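The Slow Pleasure of the Incomplete Set

Why a small football sticker album from the Skerkine series still keeps grown people at the kitchen table on a Tuesday night

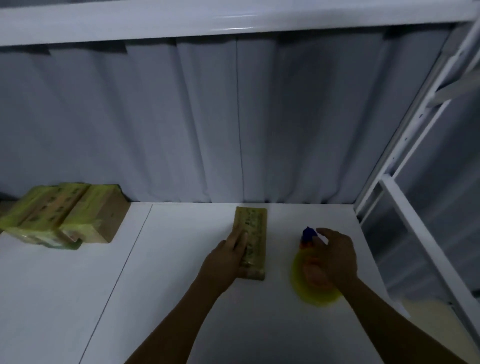

An album with holes

My Skerkine album has 8 empty places. It had the same 8 empty places last winter, and I stopped to be ashamed of them a long time ago. When I open it on the page of the Giltov team, the goalkeeper is missing, and also both full backs, so the poor team looks like it will lose every match by many goals.

People who do not collect ask me always the same question: why don't you just buy the ones you need? It is possible, of course. There are sellers who will send you any single sticker the next morning. But I started this album with packets, and I want to go on with packets and with swaps as long as my patience permits.

The trouble with the shiny ones

The series was printed by Tendow, a small company which before made mostly calendars. You can see this in the work. The portraits are beautiful, with soft color and a lot of sky, and the player numbers are so small that I need my reading glasses. On the back side there is a short text about every player, and some of these texts are very strange. One midfielder is described only by his love for fishing.

The shiny stickers are the ones which make the collectors angry. Every team has 3 of them: the badge, the captain and the stadium. The foil is thick and it does not like to bend, so after one year in the album the corners begin to rise. I know a man who presses his album under a dictionary. I tried it also, and the captain of Caputo stayed glued to the opposite page. He is there still, facing the wrong direction.

What is rare and what is only hard to find

Tendow never published how many copies were made of each sticker, and in this silence many legends grew. For a long time everybody believed that the Caputo stadium was the rare one. Then a shop cleaned its storage room and found a box of 1000 packets, never opened, and suddenly the stadium was everywhere. I have five of it. If you want one, please, write to me.

The Giltov goalkeeper is a different story. He changed his club in February, when the printing was already finished, and some collectors say that the later packets came without him. I have not seen any proof of this. I have also not seen the goalkeeper.

The swap evening

We meet in the back part of a café, after seven, when the tables are free. The rules are simple and not written anywhere. You bring your doubles in order of number, you don't touch the pile of another person before you ask, and one shiny is worth two normal stickers — three, if the corners are perfect.

The younger ones come with a list on the telephone. I come with a paper list, folded so many times that the number 5 is now a hole. Last time I went home with two new defenders and a second copy of the fisherman, which I took because I like him.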